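Rotirton Home Working Help > Desks and storage

Keyboard, laptop and a load of bits on one small desk, how do you lay it out?

Posted by Urko
2025-12-26

Hi all. Moved my work stuff into the box room in November and the desk is a mess by lunchtime every day. Light wood top, not very deep, white cabinet next to it that I can't move as there's a pipe behind. Laptop plus separate keyboard. Post, spare cables, labels, pens, receipts, all of it ends up in front of me and then I'm typing with my elbows in.

Don't want to buy a drawer unit, no room. Tried a plastic letter rack, fell over twice, gave it away. What do people do with the small stuff? And where does the laptop go if you use a proper keyboard, behind it or off to one side? Desk is 9 years old and a bit scratched so don't mind sticking things to it.

Thanks in advance

Posted by Gilten
18 found this helpful

Had the same. Few things that worked for me, do them in this order or you'll end up moving it all twice.

Clear everything off first
Really everything. Wipe it down, then sit in the chair and put your hands where they want to go. Keyboard goes there. Not where the cable reaches, where your hands are. I had mine too far back for years and got a sore shoulder.

Laptop
If you look at it most of the day it wants to be straight in front with the keyboard close by. If it's only for email then off to the side is fine. Raise it if you can, couple of thick books will do, but check it isnt wobbling.

Cables
Run the charger to one side only and let it loop back along the edge. Don't pull it tight, you'll have the laptop over. Bit of tape under the desk top holds the slack. Mine has been up 292 days (sad, I know, I wrote the date on the tape) and hasn't dropped yet.

Paper and small stuff
Cardboard tray with dividers. Costs nothing if you save one out of a delivery box. Low so it can't tip like your rack did. Stand the papers up in the back compartment so you can see them, small bits in the front ones. Big flat things like booklets go underneath. Keep it on the side away from the keyboard.
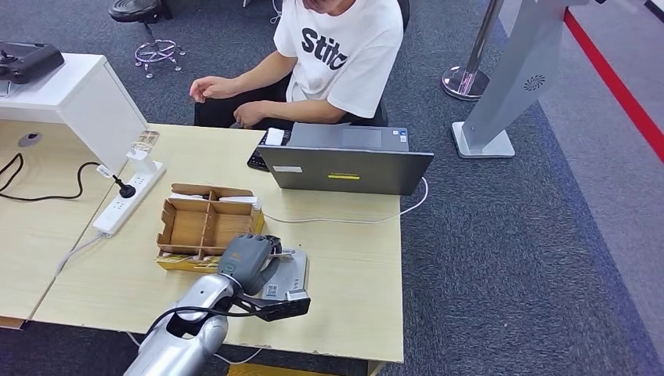 The cabinet
Use the top of it for things you touch once a day and nothing else. Mug, diary, whatever. If it starts getting post on it you've just made a second mess a bit higher up. Inside is for stuff you need monthly. I'd leave the bottom shelf free for the laptop when you have visitors and need the room back.

Then five minutes before you pack up, everything back in its slot. Thats it really.

Posted by Yusof
3 found this helpful

Agree with the tray. Line it with a bit of old wallpaper if it sheds, mine left brown fluff everywhere. Also measure your desk before you cut anything down, I didnt and had to start again.

Posted by user3333

just get a bigger desk mate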